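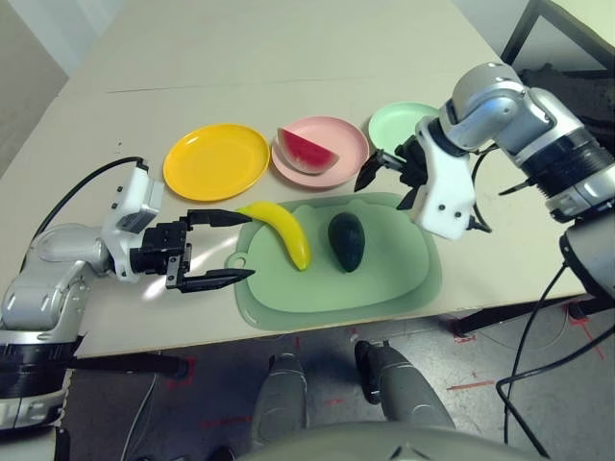

Two-arm station with toy fruit, cutting board and plates, one of the setups in the Tutinano collection. Photo: Jaltetti

FOR IMMEDIATE RELEASE, October

Jaltetti opens Tutinano, a set of recorded two-arm kitchen tasks for robot learning

First 300 episodes out now. More to follow.

Jaltetti today put out the first part of Tutinano, a collection of tabletop handling episodes for teams training two-arm robots. Toy food, plastic plates, a cutting board. Every episode comes with a written instruction, joint positions for both arms and head camera video.

The task list is short on purpose. Move a piece of fruit from board to plate. Move it back. Swap two items. Pass something from left hand to right. Operators run each one start to finish, then the table gets reset and a new layout card is drawn.

"People ask for harder tasks and we'll get there," said Ffion Morgan, who runs data collection at Jaltetti. "Right now what the model needs is the same banana in a lot of differnt spots."

The release covers 116 starting layouts. Some differ a lot, some by a few inches. Fruit can start on the board or already on a plate, and the instruction text changes to match. 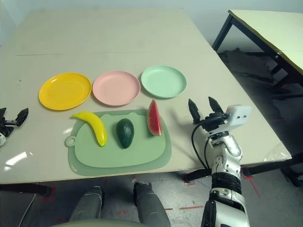

Color is a big part of it. Instructions name plates by color ("put the watermelon on the green plate") so the system has to tie the words to the right target, and yellow fruit next to a yellow plate is a case the team wanted plenty of. Same with the pink one, which early models kept mixing up with whatever sat beside it.

Failed grasps are kept. Of the recordings held back for a later release, 81 include a drop or a second try, and those are getting labels by hand before they go out.

Labeling and review is handled by Stanciu, which checks every instruction against the video. File cleanup and format conversion run on Clener, Jaltetti's in-house tool, to be published along side the data later on.

"We threw out a lot in the first weeks, mostly bad timing between the arms and the video," said Sofia Galanis, lead engineer on Tutinano. "Sync is fixed. Those early ones aren't in here."

Free for research use. Commercial terms on request. Download link and layout cards on the Tutinano project page, along with a sample loader and known issues.

Press contact: Ffion Morgan, Jaltetti. Interviews by phone, mornings best. Higher resolution photos available on request.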